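The Ferry Back to Restotow (paperback)
A historical romance from Darance Books
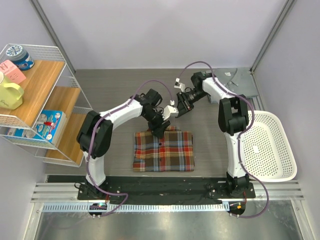
Folded plaid shirt, checked in red, brown, olive and light blue

Paperback, 323 pages
Published by Darance Books
Price: £8
In stock

We have been itching to get this one onto the shelves! The Ferry Back to Restotow is the second of our Trudcombe novels, and if you read the first in a weekend and then wrote to ask us when the next was coming (a good many of you did, and we loved every message), you can stop waiting now.

The story

Restotow, the winter of 1921. The ferry runs twice a day when the weather lets it, and the woman who sells the tickets knows everyone who comes across by their boots. She has the booth, a paraffin heater, a shelf of library books she is meant to have sent back, and a perfectly good reason for never having married, which she has told so many times that she half believes it.

Then the boat company sends a new engineer over from Trudcombe to look at the boiler. He is supposed to stay four days. The boiler has other ideas, and so does the weather, and by the end of the first week he is lodging above the chandler's and turning up at the booth each morning with a list of questions that could easily have waited. He was also, eleven years ago, the boy who didn't get off the boat when he'd promised to.

It's a second-chance story, then, and a slow one in the best way. There is a long chapter in the middle where the pair of them mend a clock and hardly speak, and we think it's the most romantic thing we have published. Two of us missed our stops on the train reading it.

What kind of romance is it?

Warm, fairly wordy, a bit salty. The kissing starts late and the bedroom door stays mostly shut. There's plenty of longing, a good deal of rain, one very funny supper with the chandler's aunts and a happy ending (we always say so on the page, as we know lots of you like to be sure before you start). The harbour politics take up more room than you might expect, and we'd urge you not to skip them. The row over the winter timetable matters!

A note on content: the book mentions the war and the loss of a brother, and there is a scene with a boat in trouble in chapter nineteen. Nobody drowns in it.

Do I need to read the first book?

No, you can begin with this one quite happily. The Lamp Room at Trudcombe is set two years earlier and follows a different couple, who turn up again here for a dance and a short quarrel about a goat. You will get a little more out of the dance if you have met them before, but that's all. Readers who like everything in order can buy the two together from the series page.

The paperback itself

We moved to a slightly creamier paper for this edition and we're thrilled with it. The type has gone up half a size as well, after several of you told us the first book was hard going by lamplight, and the inner margins are wider so you needn't crack the spine to reach the ends of the lines. The cover is matt, with flaps. Inside the front flap is a hand-drawn map of the harbour showing the booth, the slip, the chandler's and the path up to the chapel, and it's worth a look before the chapter with the fog.

At the back you'll find an afterword on old ferry tickets, eight questions for reading groups and the opening chapter of book three, which we aren't allowed to tell you anything about.

Signed copies

We had 400 copies signed and numbered in February. 100 of those are set aside for members of the reading club, and the rest can be ordered by anyone from this page while they last. They cost the same as the ordinary paperback. Choose "signed" from the edition menu before you add the book to your basket. We can't promise a particular number, though if you are buying two and would like them to run together, put a line in the order notes and we'll try.

Reading groups

Groups ordering eight or more copies get free postage and a printed set of the questions on card. We've been having such a good time hearing what people make of the engineer (forgivable or not?), and opinion in our own office is split right down the middle. Do write and tell us where your group comes down. Groups that meet by phone or online can have copies sent to separate addresses at no extra cost, just list them in the order notes.

Other formats

The ebook is available now in the usual file types. Large print will follow from Tilahun Large Print, who did such a lovely job with the first book, and we'll add the link here once they have a date. An audiobook is being recorded.

Postage and returns

Orders go out by second-class post in a cardboard book wrap with no plastic. Posting is a little slower than usual at the moment, so please allow a few extra days before you get in touch. If a copy reaches you bent or with pages missing, send us a photo of the damage and we'll post another. You can keep the bad one or pass it on to someone who doesn't mind a bent corner.

If you liked this, try

The Lamp Room at Trudcombe: the first in the series, with the goat
A Cold Spell for Beekeepers: funnier, and set over a single spring
Letters by the Late Boat: short stories, several of them love stories, with a ferry in nearly all of them

Page updated 2020-03-22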